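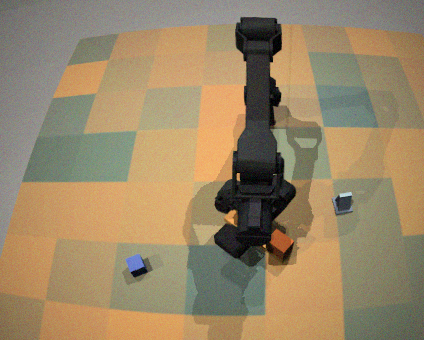
Ringate Patchwork Library - how we're getting on

2019-07-24

Hello Bernice,

You asked for something short and I've failed already, but there's a lot to tell you! I've put the money bits near the end, so skip down if you're in a rush.

The loan boxes

The first lot of boxes went out to schools in January and they've hardly been home since. Each one has fabric, templates, blunt needles, thread and the little booklet (second printing now, with the hexagon page the right way up). Wiltero Primary kept theirs for a whole term and asked for it again before I'd even unpacked it. I said yes, then had to ring Prultar and ask them to wait a fortnight, and they were very nice about it.

The scissors are our weak spot. I bought the cheap ones and they chew the cotton instead of cutting it, so I've swapped them in half the boxes and the rest will be done over the summer. I should have listened to you on that one.

Tuition evenings

These have been lovely. We started with beginners only, but people kept coming back when their six weeks were up, so there's now a second group who mostly do their own thing and ask me about borders. I'm not brilliant at borders. Mrs Alipour has been taking that part and I'd like to start paying her properly from September, if you're happy with that.

The room is fine apart from the lighting. Navy and black look exactly the same in there after dark, and one poor woman unpicked an entire row when she got it home. I've asked for two daylight lamps in the new budget.

Fabric

We were given 1113 offcuts by a curtain workshop that was closing down - I know the number because their delivery note said so, bless them. A good third is too heavy for patchwork and has gone to the bag-making group. The rest is washed and sorted by colour, which took over my kitchen for most of a month. We're short of plain pale colours, so if you hear of anyone clearing out sheets, please send them my way.

Money

You gave us £900 for the year and I've spent £576 of it. Most of that was thread, the booklet and room hire, with a bit on petrol for the school runs. I've put £300 aside for the autumn hire and the lamps, and that leaves £24, which will go on needles. Receipts are in the blue folder and I'll drop it round.

What hasn't gone well

The Saturday drop-in, mainly. We ran it four times and had more biscuits than people. I think it clashed with swimming lessons, and I'd like to try it again after school one day in the autumn term.

I'm also behind with the pattern archive. The old paper ones need copying before they fall to bits, and I've only got as far as the letter D.

Next

New boxes ready for the start of term, Mrs Alipour's borders course, and a small show of finished quilts at the library if they can find us a wall. Could you let me know about her pay by the middle of next month? I'd like to get the leaflets printed with her name on.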